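Tidura: Packing Light FAQ

Questions people send us about traveling with one small bag. We update this page every June, and the newest answers are at the end.

Who writes this?

Mostly me, Kumiko, with a lot of help from Zinash Weldu, who has been traveling with a single shoulder bag for nine years and has opinions on socks. We both love this stuff way more than is reasonable, so if an answer runs long, sorry! Write in if we got something wrong and we'll fix it.

How big a bag are we talking about?

Something that fits under an airplane seat. The exact size depends on the airline, so check before you buy, and measure the bag when it's full (a stuffed front pocket adds a surprising amount). Soft bags squash and hard ones don't. If you're between two sizes, get the smaller one. You will fill whatever you have.

Do I need to weigh everything?

No, but it's fun. I have a list with nearly everything I own on it, down to the toothbrush. Anything under 100 grams I stop worrying about. The heavy things are nearly always shoes, chargers and the "just in case" jacket, so start there. Zinash got her whole bag down by almost 1000 grams one winter just by swapping her boots for the pair she really walks in.

Should I take things out of their boxes?

Yes, almost always. Boxes are mostly air, and the corners poke into your clothes. Flat pouches and zip bags do the same job in half the room. The one exception is medicine. Keep that in its original packaging with the label on, along with a copy of the prescription if there is one, and look up the rules for the country you're going to.

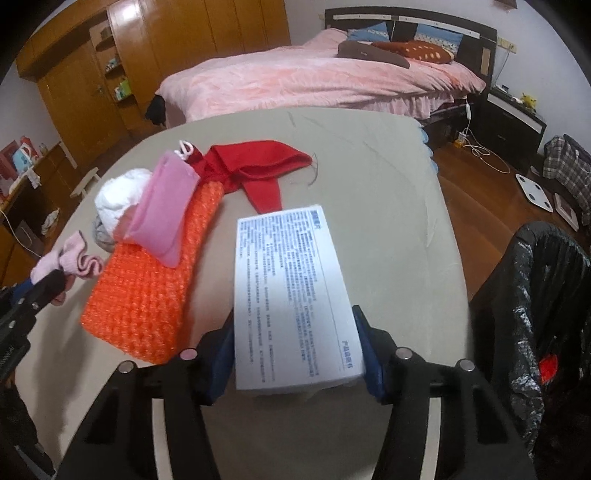
Same goes for anything you might need to replace on the road. Before you leave, write down the generic name of the medicine, the strength and how often you take it, and keep that note somewhere separate. Brand names change from country to country, and the generic name gets you a lot further at the counter. A translated version is even better. My aunt carries hers folded up behind her transit card.

How many clothes should I bring for two weeks?

The same as for one week! Pack for five or six days and wash. We know this sounds grim if you've never done it, but sink laundry takes ten minutes once you have the hang of it, and most towns have somewhere with machines. Bríd McGrath wrote to us after a month by train with two shirts and one sweater and said she'd bring a third shirt next time. That seems fair.

Is rolling better than folding?

Oh, we get this one a lot. Rolling is great for T-shirts, leggings and pajamas. Folding is better for anything with a collar, and for thick knits, which turn into logs if you roll them. Mixing the two works best: folded things flat against the back of the bag, rolled things wedged in front. Underwear goes in the gaps, or inside your spare shoes if you're bringing any.

What's the best way to dry things in a hotel room?

Wring them out in a towel first. Lay the wet shirt on a dry towel, roll the whole thing up tight, then kneel on it. You'll be amazed how much water comes out. After that, spread things out so air can reach both sides, and keep heavy items away from the shower, where the air stays damp all night. 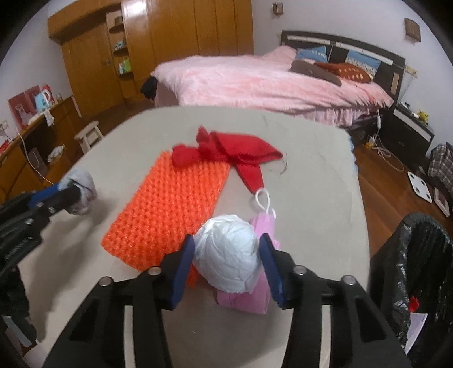 Hooks beat hangers in most of the rooms we've stayed in. Door handles, window latches, the little knob on the wardrobe, a chair back, all of them will hold something. When I pick out travel clothes now I look for anything that can hang by itself, and a plain cord loop like the white one sticking up from that folded pink-lilac cloth is all it takes. If yours has none, sew one on from a bit of shoelace or ribbon. Two minutes with a needle, and make it bigger than you think you need, as some hooks are huge.

Are packing cubes worth the money?

We like them, but try it without buying anything first. Use a pillowcase or a couple of old drawstring bags for one trip and see if you like having things sorted. If you do, get two cubes, one for clean and one for worn.

What do you always forget?

Me: tweezers. Zinash: a pen for the landing card, every single time.

Can I send in my own packing list?

Please do! We read all of them, and we especially want lists from people packing for kids or for cold places, where we have less practice. Put "list" in the subject line and tell us how long you were gone and what you never used.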